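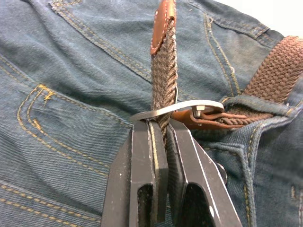
Braided belt, blue jeans, yellow topstitching.

Home Style Shop Food Archive

The Belt That Forgives Lunch

By Covadonga Montes
December 16, 2020

I own one good belt and it's a braided one, and I will defend it against anybody. My brother-in-law Kadir calls it a golf dad belt. Kadir wears a stiff black thing with 2 working holes in it, so I don't take his notes.

If you've never had one, the charm of a woven stretch belt is that there are no holes to be between. The prong goes through the braid wherever your waist happens to be that day! Before lunch, after lunch, after my aunt's rice. You pull, you poke, you're done.

I got curious about them back in August, when I was clearing out a closet and found a braided belt I'd bought in college, still stretchy, with the leather tab at the buckle gone dark and shiny. So I took it to Fadi Obeidat, who has a repair counter at the back of Sotiropoulos, the dry cleaner in Povthorpe (go in past the shirts and ring the bell, he won't hear you otherwise). He turned it over a couple of times and went straight to the leather.

"The braid hardly ever goes first," he told me. "People bring me the tab."

The tab is the folded bit of leather that holds the buckle on, and it takes all the pulling. The tip at the other end has an easier life, but if its stitching opens up the whole weave starts to fray, and then you're in trouble. Fadi charged me nine dollars to restitch both ends and I felt like I'd robbed him. 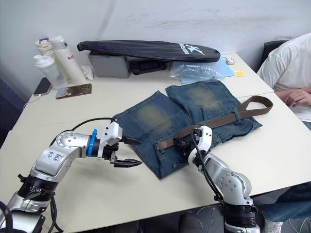
Then there's the question of whether you leave the belt in the jeans. I do. I've always done it, and I was raised by a woman who thought it was a sign of low character. Her jeans were folded in half, pockets out, and the belts hung on a nail inside the wardrobe door, buckles up. I still can't do that nail without knocking half of them on the floor.

My compromise is that the belt comes out for the wash and goes back in as soon as the jeans are dry. I lay the jeans flat on a table, smooth the waistband with my hand, and feed the tip through one loop at a time. A soft braided belt likes to bunch up at the back loop, so I pinch it just behind the leather tip and push from there. If you do it standing up with the jeans on, you will miss a loop. I have gone to a wedding with a missed loop.

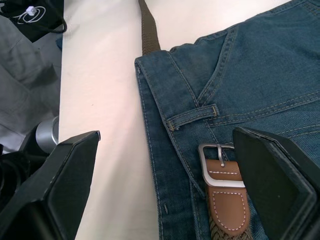 Sizwe Hendricks, who sells denim at Hamley and has more opinions about waistbands than I have about anything, says to look at your loops before you blame your belt. He likes a solid row of little tack stitches at each end. When those start to go, the loop lifts, and a wide belt will finish it off. He also thinks mustard thread looks best with brown leather, and there I'm completely with him.

Anyway, Kadir's birthday is coming up. Guess what he's getting.

More in Style
Selim Dönmez on the only sewing kit you need
Geston sweaters, one year later
Hemming jeans without losing the hem
200 buttons in a cookie tin

We use cookies to keep this site working and to see which stories get read. Accept | Manage settings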